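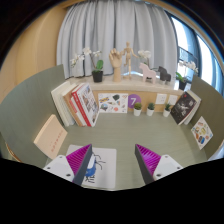
I have come to believe that a desk ought to have sides. For years I wrote at a long open table, the sort that was supposed to make us all friendlier, and I can tell you that what it mostly made me was tired. By Saturday I couldn't have told you one thing I had read that week, though I could tell you plenty about everybody's lunch.

A partition on either side changes the whole mood of sitting down. You lean a few books against it, you put one sheet of paper in front of you, and the rest of the world goes quiet around the ears. My old teacher Anselmo Apaza used to do his letters in a corner of the Kumau reading room, 10 in the morning until 12, with his chair pulled in so close he seemed to be wearing the furniture. I thought it was a funny habit then. I do the same now.

People worry that a closed-in desk is lonely, and I understand the worry - I like company as much as anyone, and more than some. But company is so much nicer when you have gone looking for it. And books standing up at the back of a desk are company of a sort, even the ones you haven't opened since February. I would keep a red spine in sight just for cheerfulness.

So if they ever ask us again what we want in the new rooms, I will vote for sides, and for a little less table if that is the price.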